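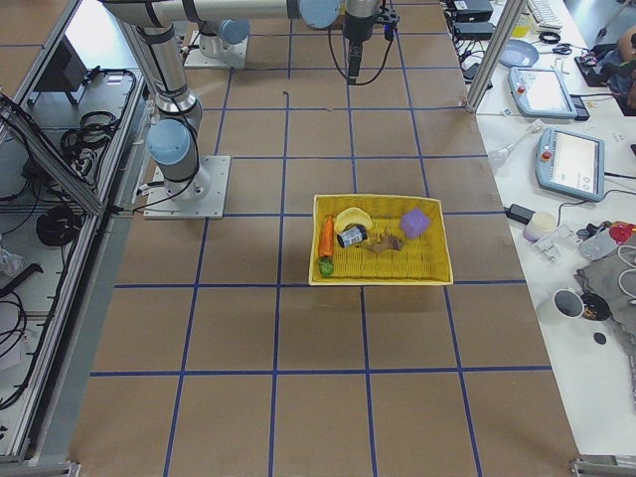

A-yeong Kwak wrote:
> Do the play food baskets for Mernden get sorted by kind, or is mixed ok? Lavon's list only says "one basket per table." Also is the little can in or out?

Mixed is fine. Kids dump it all anyway. Yellow wicker one: carrot, the small green veg, can on its side, brown animal, purple cube thing. Can stays in. Animal isn't food I know, leave it, they like feeding it.

Don't top them up past the rim pls, lids wont close. Spares are in the Fakhoury boxes, 94 pieces left, mostly fruit. Need the Plollcombe baskets by 4, can someone bring labels?

Suha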